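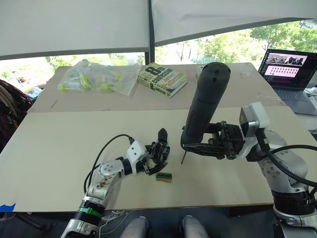 The Night Clinic at Flakomari

Home | Stories | Poems | Archive | Contact

Print this page | E-mail this story

August 2020

The midwife reached Flakomari in May, when the river was still high and the ferry went only in the mornings. She had two suitcases. One held her clothes. In the other were gloves, clamps, a small scale for weighing babies and a book of lectures from the school in Skodumia, which she had read so many times that the spine had opened.

The clinic had 16 beds and served every village up to the Grodusow hills. The old midwife showed her the cupboards without speaking much. She had worked there since before the road was built, and she did not believe in books.

"You will teach the girls?" she asked at last.

"I will teach them, yes. I was sent for this."

"Then teach them to listen first."

The lessons were held in the dining room after supper. The young women came from the villages, some of them walking for half a day, and sat with their exercise books closed. They were polite. When the midwife explained how to stop heavy bleeding after a birth, they nodded, and she could not tell if they had understood or were only being kind to a guest.

In the third week a boy came to the gate at night, riding a mule that was too big for him. His sister was in labour beyond the second bridge, he said, and it was going badly. The ambulance was in Skodumia with a broken axle. The midwife took her bag. The old woman took a lamp and a blanket, and one of the students, the quietest, came after them without being asked.

They walked for two hours. In the house there was a fire and too many aunts. The old woman sent the aunts outside with one word. Then she put her ear to the mother's belly and stayed like that for a long time.

"It is lying across," she said.

The midwife knelt down. She had turned a child only once before, under the eyes of a doctor. Her hands remembered the order of the movements but they were cold, and she stopped to warm them at the fire. The student held the mother's shoulders and talked to her in the language of the hills – a low, steady talk, like somebody counting sheep.

The girl was born before it was light. When the blood came, and did not slow, the student was already pressing where she had been shown, with her fist closed in the correct way.

"So you were listening," the midwife said.

"You speak very fast," said the student. "I wrote it down afterwards."

The old woman was washing the child and pretended not to hear. On the way back she asked, looking at the path, if she could borrow the book.

Print this page | E-mail this story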